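Wanted: two people to help finish a robot arm in a shared workshop, Skornside

Posted 22/07/2019

We have a bench at the Dondow workshop and an arm that is meant to sort odds and ends out of a yellow bin. It has taken longer than the kit seller said it would, and I now think most of what you read about doing this at home is written by people who stopped before the hard bit. If you already believe it will be easy, please try somewhere else.

What we need is one person who can solder and one who can write plain Python and leave comments in it. Neither has to know robots. The frame came from Skolport and is sound enough. The wiring is mine and isn't. The control board is a Chávez, second-hand, with a manual that covers a different version.

Two evenings a month until the end of September, 34 Quay Row, up the back stairs. No pay. Parts are covered up to £380, and a fair bit of that has gone on motors. Workshop membership is £40 and we'll pay yours.

I don't expect it to save anyone any time. I can sort a bin by hand before the thing has made up its mind. I'd still like to know if the small camera on the wrist is worth having, as I have my doubts about how much it can tell from a moving arm.

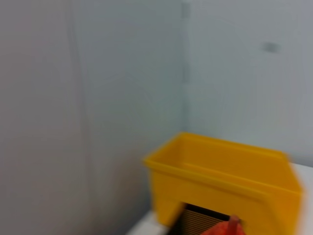 If you can spare the evenings, write to the Dondow noticeboard with a few lines on something you built that didn't work. CVs will not be read. Under-18s need an adult with them.

Comments

solderfume: Is the £380 for the whole build or what's left?

benchtwo: Whole build. Less left than I'd like.

marshlander: Had the same Chávez board. Check the fuse first.

kettle_on: Can I come and watch before I sign up to anything?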